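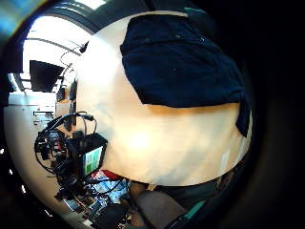 Navy blue is a very dark shade of blue used widely in clothing, household fabrics and uniforms. It takes its name from the dark blue worn by naval officers, and the word came into general use for the color in the nineteenth century. Before that, cloth of this shade was usually sold simply as dark blue or marine blue.

Dyeing

Until synthetic dyes became common, navy cloth was colored with indigo or, in much of Europe, with woad. A single dip in an indigo vat gives a pale or medium blue. Darker shades were built up by repeated dipping, with the cloth lifted into the air between dips so that the dye could turn blue on the fiber. A deep navy was therefore slow to make and cost more than lighter blues.

Small dye works kept their own recipes. The works at Prasness, on the Evik river, produced navy wool for coats and blankets and listed 14 dips for its darkest grade. The river water was soft, which suited the wool, and the works stayed open for about 200 years. Its pattern books are kept in the town museum, where 33 shades of blue are laid out by number – the last four are hard to tell from black except in daylight.

Synthetic indigo reached the market at the end of the nineteenth century and replaced most of the natural dye within a few decades. Cotton is now often dyed navy with reactive dyes, polyester with disperse dyes, and wool with acid or chrome dyes.

Use in clothing and the home

Navy is a standard color for suits, school uniforms, work clothes and outerwear. It is less severe than black and hides light soiling, though pale lint and dust show up on it clearly. In the home it is used for curtains, bedding, towels and upholstery, often next to white, cream or tan.

Matching navy items can be difficult. Two fabrics that look alike under a warm lamp may look quite different in daylight, one leaning toward purple and the other toward green. Tailors traditionally compare samples beside a window. Some mills, among them Sulteck, supply swatch cards with each bolt for this purpose.

Care

Dark blue fabrics may lose loose dye in the first few washes and are usually washed apart from light colors. Cold water and a mild detergent slow fading. Garments are commonly turned inside out and dried in the shade, as strong sun bleaches folds and shoulders first. Cotton navy tends to fade toward gray; indigo-dyed cloth stays blue as it lightens.

Related shades

Midnight blue is close to navy and in some charts is darker. The Espinoza chart, used by upholsterers, has 50 blues and places navy between midnight and Prussian blue.

See also: Indigo dye, Woad, Prussian blue, Marine blue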